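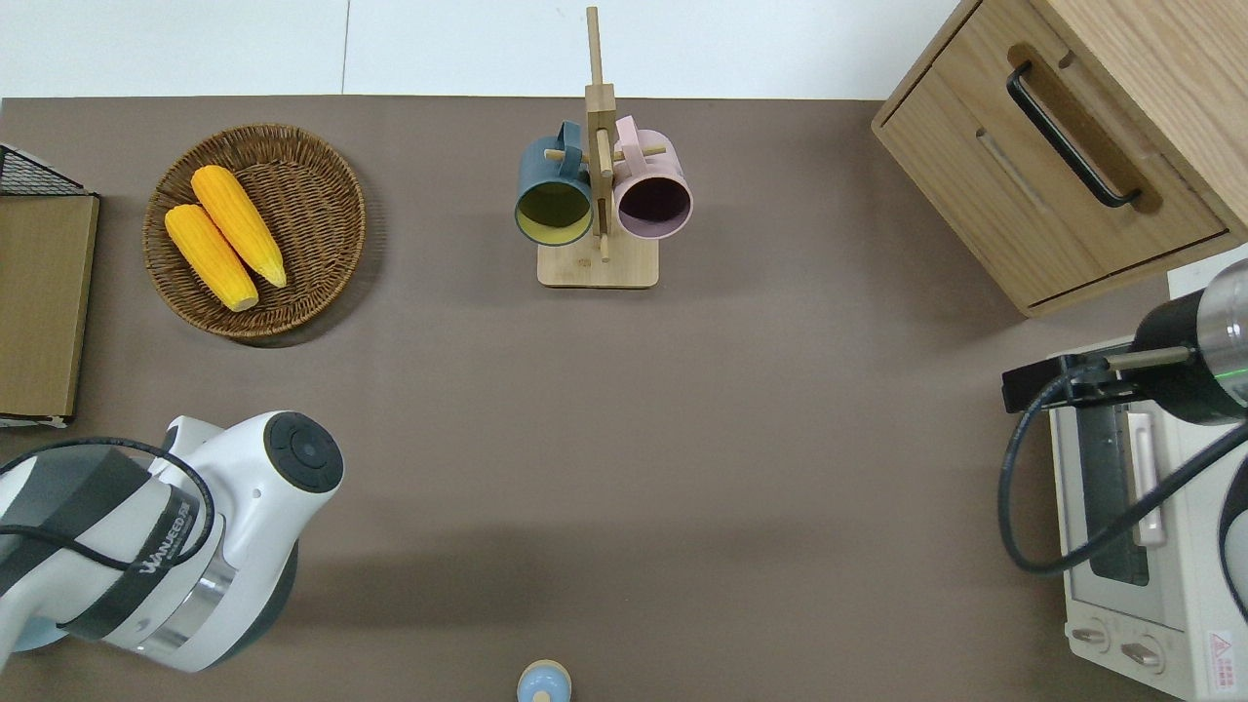

Mug tree and wicker basket on a brown tabletop.

Bevness Wood Oil, 200 ml
Clear finish for kitchen woodenware. Made by Orkham. Supplied in a metal can with a screw cap and pour insert.

Bevness is a thin drying oil for bare or previously oiled wood. It soaks into the surface and hardens there, leaving a low sheen. It contains no pigment, but most woods will look darker once oiled. Pale woods such as maple and birch change least. Walnut and cherry change most. Test on the underside first.

Suitable for: cutting boards, trays, spoons, racks, mug stands, unvarnished shelves.
Not suitable for: varnished or lacquered wood, painted wood, cork, outdoor furniture.

Application
Wash the piece and let it dry fully. Sand along the grain with fine paper and wipe off the dust. Apply a thin coat with a lint-free cloth, working it into end grain, joints and peg holes. Leave for fifteen minutes, then wipe off all oil still sitting on the surface. Let each coat dry for eight hours at room temperature before the next. New wood needs three coats. For upkeep, one coat is enough.

Oil left standing on the surface dries tacky. If this happens, rub the area with a cloth dampened with fresh oil and wipe dry.
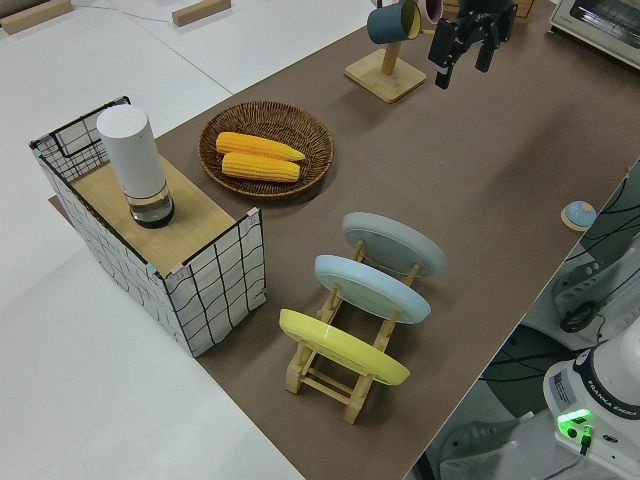
Light wooden board on a patterned fabric bin.

Drying and first use
Stand boards on edge while drying so that air reaches both faces. Do not stack. Keep finished pieces away from food and water until the oil has fully cured. Curing takes longer in cold or damp rooms – the smell of oil should be gone before first use. Hand wash only.

Storage and safety
Close the can tightly and store upright. Oil that has thickened or formed a skin should be thrown away. Cloths soaked with oil can heat up and catch fire on their own. Lay them flat outdoors to dry, or soak them in water before disposal.

Related items
Cotthorpe applicator cloths, lint-free
Şimşekoğlu beeswax paste, for use over cured oil

Customer comments

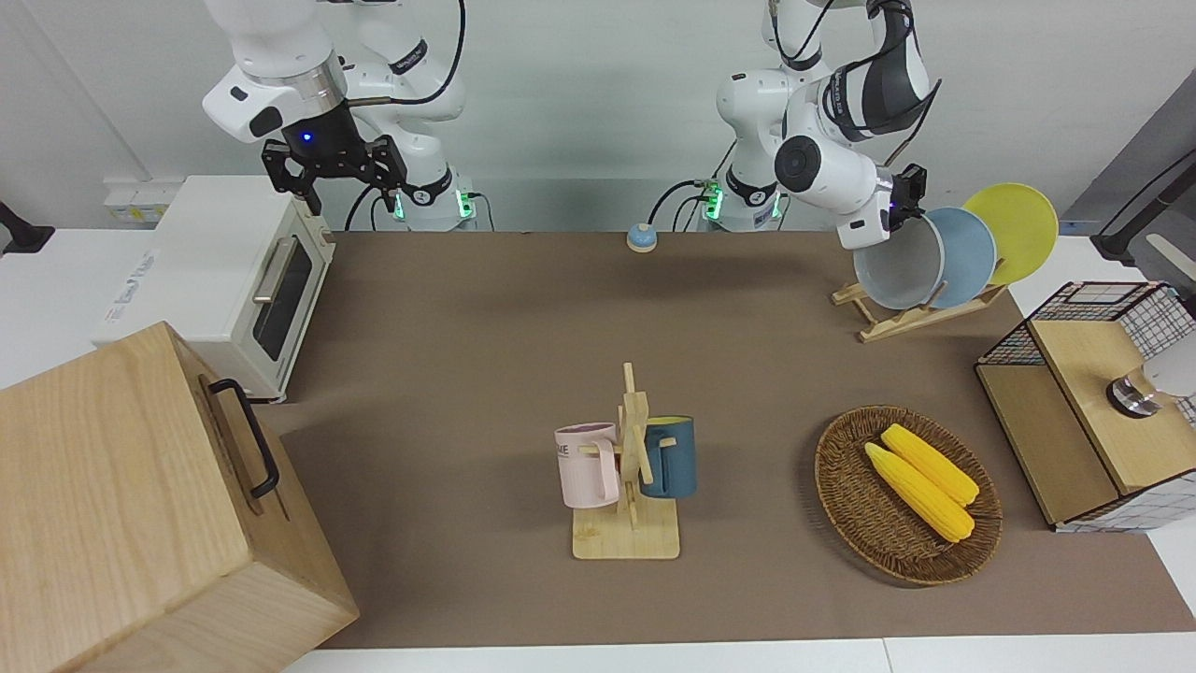 Ferhat Aydoğan: Used this on an old dish rack that had gone gray between the slats. Two coats took care of the flat parts, but the slat ends needed a third. The pour insert drips if you tip the can fast, so I decant into a jar.

Posted 13/06/2021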